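How to check a claim about foreign meddling before you share it

Every election brings a story that some government abroad is backing a candidate. A few are true. Many are thin, and the thin ones travel just as fast.

1. Find out who is speaking. "Officials believe" could mean two people or a whole agency. If the report won't say which agency, mark it down.

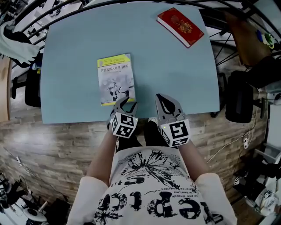

2. Ask what was done. Posts, money and stolen emails are different things. When the Belmonte council race was said to be "under attack", the evidence was 545 accounts, and 300 of them had never posted a word about Belmonte.

3. Look for an effect, and doubt any you find. A post seen 1000 times has not moved 1000 votes. I have yet to read a report that could show it moved one.

4. Check who gains from the leak. Rivals brief reporters too. The Irkow story came out in March, days before the vote, and the paper that ran it quietly changed its headline afterwards.

5. Read the denial. A campaign that says it "has no knowledge" of help has left itself plenty of room. 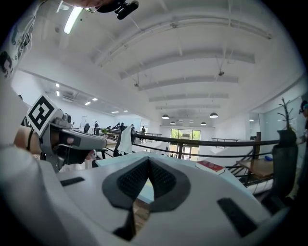
Li-hua Choi: Step 4 worries me. A leak can be well timed and still be true. I'd want readers to check the claim first and the motive second, or they'll wave away anything that hurts their own side.

Fair point, and I'd accept that order. I still wouldn't share the story until a second outlet had its own source.

Last changed Oct 11, 2025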